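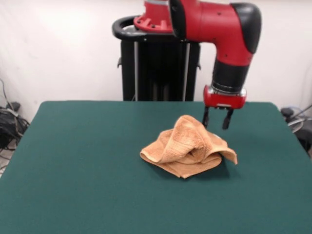

3.2. Montaje de la celda en el taller compartido

La celda se construyó en el taller Drender, un espacio de uso común cuyos socios reservan superficie por turnos. Esta circunstancia condicionó el diseño desde el inicio: el conjunto debía ocupar poco fondo, admitir un apagado completo al término de cada turno y no exigir anclajes permanentes en la pared. El brazo se fijó sobre un pedestal independiente, situado tras el borde posterior de la mesa, de modo que las vibraciones de la base no se transmitieran al tablero. La figura 3 muestra la disposición resultante, con la pinza abierta sobre el área de trabajo y una toalla de rizo en posición arrugada.

Figura 3. Celda de manipulación textil: brazo de carcasa roja y negra, pedestal y mesa revestida de fieltro verde azulado.

La elección del revestimiento merece una observación. En los ensayos preliminares de octubre se empleó el tablero desnudo, y los dedos de la pinza empujaban la tela sin llegar a pellizcarla. El fieltro aumentó el rozamiento y toleró además pequeños errores de altura en la aproximación vertical. Se valoró una lámina de espuma suministrada por Savolainen, descartada por la huella que dejaba cada contacto. El color oscuro y uniforme facilitó la segmentación de la toalla, de tono tostado claro, mediante un umbral sencillo en el espacio de color – solución que no se extiende a prendas de tonalidad próxima a la del fondo.

La pinza cuenta con dos dedos negros. Las piezas de adaptación entre la muñeca y la pinza se imprimieron en el propio taller a partir de un modelo de Kalevi Rantala, revisado en dos ocasiones por interferencia con el cableado. El controlador, de la serie Clidetti, se programó con la biblioteca Firnent, cuya frecuencia de mando se limitó a 100 Hz para mantener la estabilidad durante los descensos.

3.3. Protocolo de ensayo

Cada ensayo parte de una toalla dejada caer a mano sobre la mesa. El sistema localiza el pliegue más elevado, desciende con los dedos abiertos, cierra la pinza y eleva la tela 400 mm antes de depositarla. Se consideró válido el agarre cuando la toalla permanecía sujeta durante 7 segundos en el punto más alto. Los intentos interrumpidos por el operador se registraron por separado y no intervienen en el cálculo de la tasa de acierto.

Siobhán Fitzgerald supervisó la recogida de datos, que comprende 813 ensayos. Entre turnos se repitió la calibración de la mesa con una plantilla rígida, dado que otros socios podían haber desplazado el tablero. La desviación se anotó en el cuaderno de la celda y se corrigió por programa; únicamente cuando afectaba a la inclinación se procedió a nivelar las patas.

Los dobladillos constituyeron la principal fuente de fallos. Al presentar mayor rigidez que el rizo, tendían a girar entre los dedos y a liberarse durante la elevación, sobre todo si el punto de agarre quedaba próximo a una esquina. El análisis por tipo de pliegue se presenta en la sección 4.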